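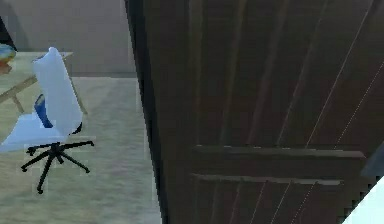
4. Registering and issuing evidence lockers

This section covers the set-up of the Stullgate temporary evidence store on a station network. Complete section 3 (network and power) before you start. You will need an administrator card, the paper locker plan and the label printer.

4.1 Adding a locker bank

1. Sign in to the Stullgate console with the administrator card. A normal officer card opens the same screen but the Set-up tab stays grey.

2. Open Set-up > Banks and select Add bank.

3. Enter the bank number printed inside the controller lid. Do not use the number on the outer case, which identifies the case only.

4. Set the listening port to 2276. If the station firewall is managed centrally, ask for this port to be opened in both directions.

5. Select Test. The controller beeps once and the bank appears in the list with the status Waiting.

6. Walk to the bank and present the administrator card to the reader. The status changes to Ready.

Note: A bank that stays at Waiting for more than 300 seconds is dropped from the list. Repeat from step 2.

4.2 Numbering the lockers

Each bank holds up to seven lockers. In a mixed bank, the wide locker for long items must be given the last number. Dokura import files depend on this order, and a bank numbered differently will be rejected at the first transfer.

1. Select the bank and choose Number lockers.

2. The first door is released. Close it by hand and confirm the number on screen.

3. Continue until all doors have been confirmed. Doors cannot be skipped. If one is faulty, confirm it and then mark it Out of use under Banks > Status.

4. Print the labels and fix them above the door handles.

CAUTION: Do not number a bank while any locker holds an exhibit. Numbering releases every door in turn and the release is logged as an access against each exhibit.

4.3 Access rights

Rights are given by role. The roles supplied are Depositing officer, Exhibits officer, Supervisor and Auditor. An Auditor can read the log but cannot release a door.

1. Open Set-up > Roles and assign a role to each card.

2. For Exhibits officers, enter a second card holder. Two cards must be presented within 6 seconds of each other to release a door holding firearms, cash or drugs.

3. Save, then select Send to banks. Changes have no effect until they are sent. 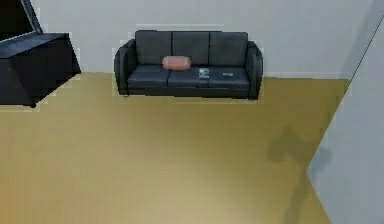 Dark three-seat sofa against a light grey wall.

4.4 Checking the log

1. Deposit an empty test bag in any locker, using a Depositing officer card.

2. Remove it with an Exhibits officer card.

3. Open Log > Today. Two entries should be shown, each with a card number, locker number and time.

If the times differ from the station clock, correct the time server address and restart the controller – changing the clock on the console alone does not alter the banks.

Note: Test entries cannot be deleted. Mark them Test in the remarks field so that they are left out of the monthly return.

Section 4 revised 23 August 2018. Text: Burgi Danzer. Technical check: Valentin Hofstetter.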